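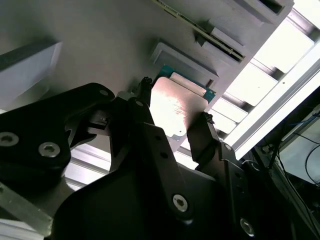
发件人：Ronja Blomqvist
收件人：Trurow 居民议事邮件列表
主题：Re: 选区调整方案，以及 Lulby 那几条街

各位邻居晚上好：

先跟大家说声抱歉，这封信拖了好几天才写。家里来了客人，白天陪着到处走，晚上坐下来又犯困，草稿开了三次，每次都只写到“各位邻居晚上好”。今天总算有一整个晚上，水也烧好了，我慢慢写，你们慢慢看。

先把 Hưng Thân 上次的信引在前面，免得新加入的朋友不知道我们在聊什么：

> Hưng Thân 写道：
>
> 大家好。我把镇议会贴出来的选区调整草案从头到尾读了一遍，有几点想提醒。
>
> 一、Lulby 南边的四条街要从河东选区划到 Drisness 选区，涉及登记选民855人。草案的理由是“使各选区人数更为均衡”，可附表里只有调整后的数字，没有调整前的，我没法核对。
>
> 二、投票站会跟着变。现在这几条街的人去小学体育馆投票，走路就到。改了之后要去 Drisness 的旧谷物交易所，中间隔着一条没有人行道的公路。
>
> 三、书面意见八月底截止。上一轮征求意见，全镇只收到52份，其中好几份还是同一家人写的（我承认，就是我家）。
>
> 我个人是反对的，不过也想听听别人怎么看，尤其是住在 Lulby 的朋友。
>
> Hưng

Hưng，谢谢你读得这么细。我也去找了草案来看，看到附录三就开始头昏，佩服你能读完。

我住在 Lulby 南边，就是要被划走的那四条街之一，所以这件事我不能装作中立。不过我的想法和你不完全一样，说出来你别生气。

划到哪个选区，我其实没有那么在意。我们这几条街的人买菜、看牙、坐车，本来就常往 Drisness 跑，孩子踢球也在那边。要是 Drisness 的议员能替我们说话，我看不出有什么不好。河东这边的议员我见过两面，人很客气，可是街口那盏路灯我写信问了三回，到现在天一黑还是什么都看不见。这话可能有点小心眼，但选区是谁的，跟路灯归谁管，在我心里真的是连在一起的。

投票站就是另一回事了，这一点我和你站在一起。我母亲那一辈的人，腿脚都不太方便，让他们沿着那条公路走过去投票，我想都不愿意想。上个月我自己试着走了一趟，下午四点多，大车一辆接一辆，我贴着草沟走，鞋里全是沙子。带着拐杖或者推着婴儿车，根本走不了。

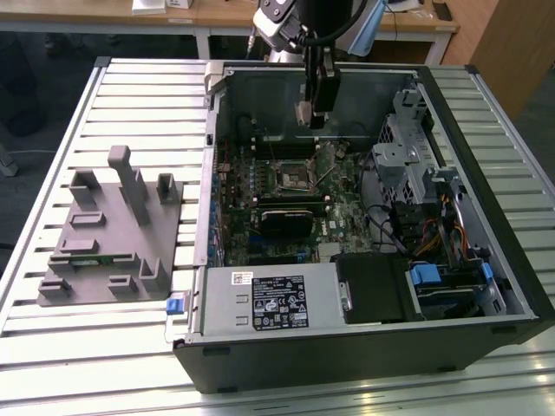

侧放在铝条工作台上的台式机，侧板已取下

所以我想提一个折中的办法，请大家帮着看看行不行得通：选区可以调，但投票站不动。小学体育馆继续给这四条街用，只是选票换成 Drisness 选区的。我打电话问过选举事务办公室，接电话的女士说，一个投票地点同时服务两个选区，规则上是允许的，只要两边的登台桌分开、票箱分开、名册分开。她还说别的镇这样做过。我问是哪个镇，她说要查一查再回我，目前还没有回。

这里要老实交代一句，我只是听她口头这么说，手里没有任何书面的东西，请先不要当成定论转发出去。等我收到邮件，一定原文贴到列表上。

再说 Hưng 提到的人数问题。Ngọc Từ 翻出了上一次选举时的名册摘要，她是个什么纸都舍不得扔的人，这回可帮了大忙。按她那份，河东选区比 Drisness 选区多出261人。那么问题就来了：搬走855人之后，多的一方会不会反过来变成 Drisness，而且差得更远？我用铅笔算了两遍，两遍都是河东反而少了很多。也许这几年 Drisness 搬走了不少人，也许名册的口径不同，也许是我算错了，我的算术一直是家里的笑话。但如果目标是“均衡”，那草案至少应该把调整前后的数字并排列出来，让我们这些用铅笔的人也能看懂。这个要求我觉得一点也不过分。

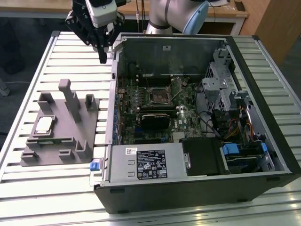 夹爪与敞开的黑色机箱，主板上的处理器插槽空着

Hanneke Schouten 在上次的茶话会上还提了一个角度，我觉得很值得写下来。她问的是：为什么偏偏是这四条街？沿着河划、沿着铁路划，都说得通，可草案里的线是从面包店后面斜着穿过去的，同一条巷子，单号归一边，双号归另一边。我和对门的邻居十几年来共用一把梯子，以后却要选不同的议员。她倒没有说这里面有什么猫腻，我也不想往那方面猜，画图的人可能只是照着旧地图上的排水线描了一遍。可是问一问总是应该的。

关于书面意见，我想大家最好各写各的，不必套同一个模板。Phúc Đào 以前在邻镇旁听过类似的会，他说内容一样的信会被归在一起，读的人扫一眼就翻过去了，哪怕只有三行，自己的话也更管用。写的时候记得留下地址，没有地址的意见不计入。手写也可以，投到镇公所门口那个绿色信箱里就行。要是谁家里的老人想写又不方便，告诉我，我可以上门去听写，顺便带点李子，今年结得实在太多了，请务必帮我吃掉一些。

如果我们这个列表上每户都寄一份，凑到100份应该不难，比上一轮差不多翻一倍。就算最后结果不变，议会至少得在会议纪要里逐条答复，这是他们自己的议事规则里写着的，Hưng 应该记得是哪一条，我只记得那一页上有咖啡渍。
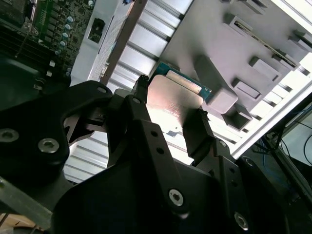 还有一件小事。公开听证会定在八月，晚上七点，在镇公所楼上的大厅。发言每人三分钟，要提前在门口的纸上签名，到了时间主持人真的会按铃，所以请先在家里念一遍掐掐表。我上回念到一半被铃声打断，最要紧的那句话还在纸的背面。楼上没有电梯，不方便上楼的朋友可以要求在一楼接听，但得提前打电话去说，当天再讲就来不及了。

我打算讲投票站的事，Hanneke 讲那条斜线，人数的部分能不能请 Hưng 来讲？你讲数字比我有说服力得多，而且你不会脸红。Ngọc 的名册摘要她愿意借出来复印，不过请用完还给她，上面有她先生的笔迹。

有不同意见的，请尽管回在列表上。Từ 家杂货店那头有几位邻居觉得划过去是好事，我很想听听他们的理由，大家都住得这么近，没有什么不能摊开来说的。

对了，上封信里有人问旧谷物交易所门前能不能停车。能停，但是只有六个位子，其中两个常年被那辆不动的拖车占着。

祝大家晚安，李子随时来拿，院门没有锁。

Ronja Blomqvist
Lulby 南

又及：刚才重读了一遍，“登台桌”应该是“登记桌”，手滑了，懒得回去改，请大家包涵。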